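Tuning a Force Guard for Memory Module Insertion

by Johannes Kekana

Pushing a memory module into its slot takes more force than you'd think, and my position controller was happy to supply all of it. So I wrote a force guard, and I want to walk you through how I set mine up in Flumero (our motion scripting layer at Denmont). You'll need a wrist pose estimate you trust and a loop that runs at 200 Hz or better.

Step 1. Teach two poses, one over the fixture and one over the slots. Save them relative to the case, never to the robot base! I learned that one the slow way - I bumped the table in September and lost a whole evening to it.

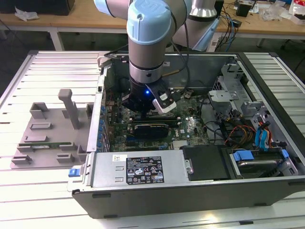 Next comes the approach. Open guard.yaml and set approach_speed to 50 mm/s for the free-space part, then drop it to a crawl for the last bit. I keep the slow zone generous, because cables and heatsinks don't show up in my planning scene unless I add them by hand. I add a box for the power supply, another for the drive cage, and call it good.

Step 2. Zero the force reading while the arm is holding still over the slots. Do it every single cycle. The cable on the wrist tugs a little differently in each pose and the drift adds up.
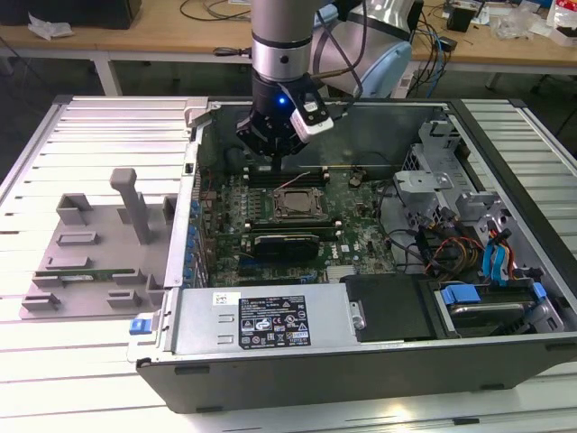
2 min read

Step 3. Set the abort threshold. Mine started at 900 in raw sensor units, far too polite, and every insertion quit early. Raise it in small steps and watch the log. If you see error 207, the filter is lagging behind the loop, so shorten the window before you touch the threshold again.

Step 4. Run it with the gripper empty first, then with a module you don't mind losing. The config I use is in the Mabuza repo, under the insertion folder.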